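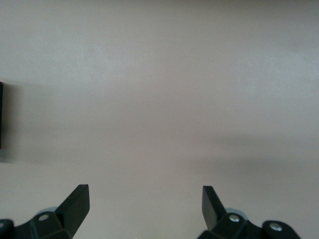 Panholm council opened its new recycled water plant at Grirnmont to the public on May 3, 2023, and I went along to see what ratepayers got for their money.

The tour was led by Honeylyn Catacutan, the council's parks and water officer, who told us the plant will supply 400 kilolitres a day to ovals and reserves. Will, mind you. When I asked how much it was sending out now, she said the pipe to Petrauskas Reserve was "in final testing". It was in final testing in April too, according to the council newsletter.

We got hard hats, a walk past the filter tanks and a cup of tea. The control room was locked. Mikkel Ragnarsson from Girnent, the contractor, said visitors could look at it through the window, and we did.

Diệp Kim coaches juniors at Petrauskas and wanted to know who would water the ground over summer if the bore is shut off first. Ragnarsson said that was a matter for council. Catacutan said council was talking to the contractor. They were standing next to each other.

I also asked about the price. The budget papers have 10 reserves being connected, but the map on the wall showed six. Catacutan said the map was old. It had the new logo on it.

The next open day is planned for spring. I've put my name down, and I've asked for the meter readings in writing before then.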